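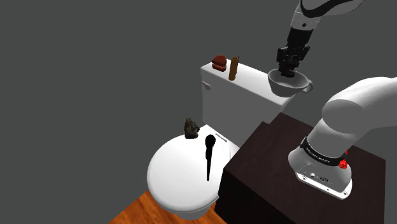 Bathroom render: toilet with the lid down, plain grey wall.

How to practise the drums in a flat without buying half the internet

Most advice on quiet drum practice is written by people who would like you to buy something. I have taught beginners in Bendcombe for long enough to have seen what their parents get talked into, and a good deal of it ends up under a bed. So be suspicious of this page too, and try each step before you spend anything.

Step 1. Find out what your neighbours can hear

Before you treat the noise, go and listen to it. Ask someone to play at your usual volume while you stand in the hallway, then outside, then (if they'll let you) in the flat below. Cymbals worry people most, but what comes through a floor is nearly always the bass drum pedal. Keegan Landry spent a whole June sticking foam tiles on his walls and the woman downstairs noticed no difference at all. Foam tiles change how a room sounds to the person in it. They do very little to stop sound leaving.

Step 2. Start with a pad

A rubber practice pad on a stand will cover your first few months. You don't need the double-sided one, or the one with printed zones. Set it at the height your snare would be, a little below the navel when you are sitting down, and check that your forearms slope slightly towards it. If your shoulders are creeping up, the pad is too high.

I'm told pads ruin your touch because they bounce more than a real drum. Some do. Play on a folded towel for part of each session and you'll soon find out which strokes you were making and which ones the rubber was making for you.

Step 3. Set the metronome slower than you want to

Put it on 90 and play single strokes, two to a click, right hand leading. Do it for 2 minutes. Then lead with the left. If that felt easy, record it on your phone and listen back before you move the tempo up. I have hardly met a beginner whose recording was as even as they thought it was, and that includes me.

After singles, play doubles, then paradiddles (right left right right, left right left left). Leave the rest of the rudiment list alone for now. Shakuntala Pant, who taught me, kept pupils on those three until they were sick of them, and I used to think it was laziness on her part. I've come round.

Step 4. Deal with your feet

Take your shoes off and practise heel-down taps on a thick rug. It is dull and it works well enough. If you must use a pedal, fit a felt beater and put a platform under it. The homemade sort is two boards with tennis balls between them, and it takes an afternoon. I have seen it work on a concrete floor and make next to no difference on old joists, so borrow one first if you can.

Step 5. Think hard before going electronic

Mesh-head kits are quieter than acoustic ones. Silent they aren't, whatever the box says, and the pedal problem from step 1 comes with you. Huguette Penner was quoted 1367 for a kit at the shop in Taston, then found that a stool, pedal, headphones and mat were all extra. Ask for the full price, and ask to play it with the headphones off while you stand next to it.

Step 6. Book a real kit now and then

Pads teach your hands. Moving round a kit is something else, and an hour in a rehearsal room every couple of weeks is worth more than most gadgets. Skarham has two rooms with usable kits, though bring your own sticks and expect to spend a while tightening wing nuts.

Common problems

Sore wrists: stop for the day. Then check your grip, which is probably too tight.

Blisters: gloves hide the cause. Loosen the back fingers.

No progress: look at an old recording before you decide that.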